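Student Project Report: Visit to the Grestance Open Day
Mundley College, Engineering Foundation Year
Submitted by Daniyal Hayat
Mar 14, 2025

1. Purpose of the visit

The group attended the robotics open day at the Grestance centre in order to gather material for the second part of the project, which concerns the handling of everyday items by two-fingered grippers. A party of 23 students took part. The visit was arranged by the course tutor, Florian Arnaud, following an enquiry made in December.

2. Programme

The morning opened with a short talk on the work of the centre and its simulation software, known as Buzatu. Staff explained that a task is set up and repeated in simulation before any time is booked on the arm in the workshop. Students were then divided between 2 demonstrations, one in the simulation suite and one in the Lestell workshop. Our half of the party began in the simulation suite, where the views from the simulated gripper were shown on a large screen.

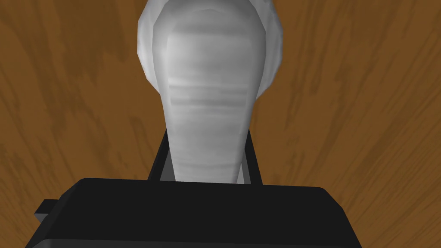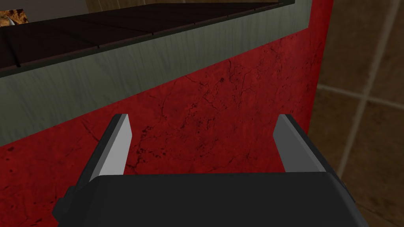 Simulation suite: a pale object at the gripper fingers (first view) and the open gripper facing a red surface (second view).

The demonstrator dealt at some length with the choice of approach angle. A rounded item may turn as the fingers close, and the point of contact therefore has to be chosen with care. Students were invited to suggest changes to the closing speed and to discuss the likely effect — several of these suggestions were noted for use in our own trials.

3. Information obtained

The centre supplied a printed summary of one simulated handling task. It recorded 478 attempts, of which 86 were classed as failed. The summary did not separate missed grasps from dropped items, and the group has written to ask whether such a division is available.

4. Relevance to the project

The visit has led to two changes in our plan. The test items will now include at least one tapered shape, and each attempt will be logged with its approach angle. The workshop session is covered in the separate report by the second group.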